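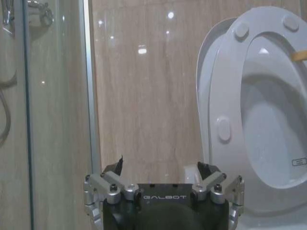
Guest bathroom, Loreck building: white toilet with seat raised, glass shower enclosure, beige marble-tiled wall.

Progress report to Vida, bathroom refurbishment grant
Prepared by Humaira Yousafzai, Rateo
February 14, 2024

1. Status
Work on the second-floor bathrooms is on schedule. Tiling, shower glass and sanitary ware have been signed off in the guest bathroom. The staff bathroom is tiled and waiting for its shower door, which Volov has confirmed for delivery in March.

2. Work completed this period
Wall tile was laid in beige marble as specified. Nearly 200 tiles were rejected on delivery for chipped corners and replaced by the supplier at no charge. Grout was sealed after curing. The shower enclosure was set and siliconed, then left for the full cure time before the water test. No leaks were recorded.

The guest toilet was fixed to the floor and connected. The seat has rubber bumpers on its underside. Pieter Van den Broek checked the hinge bolts and tightened one of them. The seat stays up without support and the bumpers meet the rim evenly when it is lowered.

3. Cleaning schedule
Maya Saliba drafted the routine for both rooms. Acid descalers are excluded near the marble. Glass is to be wiped down after each use, and the underside of the seat and its bumpers are cleaned daily with the bowl.

4. Budget
Spending on replacement fittings came to $2,181, charged to line 3. No transfer between lines is requested.

5. Open items
Staff bathroom shower door: Volov, March.
Extractor fan noise, guest bathroom: Nour Saab to obtain a quote.
Final invoice for tile work: with Pouran Hassanpour for approval.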